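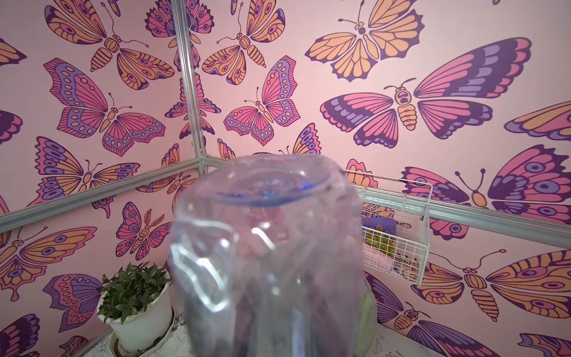
According to Demance, who posted first, the answer depends on which pool you mean, and the original post (below) didn't say.

Two days at Savon with a four year old, is the second day worth it?
Posted 9 December 2023

We are looking at Savon Indoor Waterpark for one night in February. The room rate is $269 and includes passes for the day you check in and the day you check out. My son is four and is 43 inches tall. My daughter is nine and swims well.

What I want to know is whether there is enough for a four year old to do on both days, and whether they let you use the changing rooms after checkout. We have to be out of the room by 11 and I don't want to drive home three hours with everybody in swimsuits. Also, is the water warm? The website gives the air temperature but not the water.

Demance
If you mean the toddler pool, one day is plenty. It is shallow, there are two small slides, and mine was done with it by lunch. If you mean the wave pool, at 43 inches he can go in with a life jacket and an adult within reach. The jackets are free and they are on the rack by the towel desk. Get one early because the small sizes go first.
Changing rooms are open until the park closes, checkout or not. Your wristband is good all day. Lockers take quarters or a card. The big ones are at the far end past the showers.
I would ask for the first floor. We had room 397 and it was a long walk in wet flip-flops with a tired kid.

Ikerex
never stayed over but day passes were 20 bucks after 4 last time i went. call and ask. food is overpriced, eat before

Thái
We did the same trip last winter with kids of three and eight. The second day was better than the first. Most people leave after breakfast and the lines for the body slides were short until noon, so my older one finally got her turns in. The younger one spent most of that morning in the lazy river on my lap.
The water in the toddler pool felt warm to me. The wave pool was cooler and my three year old wanted out after a while. Bring a long-sleeve swim shirt if yours gets cold easily.
Pack a separate bag with dry clothes and leave it in a locker before you check out. You can leave suitcases at the front desk, but we waited a long time to get ours back.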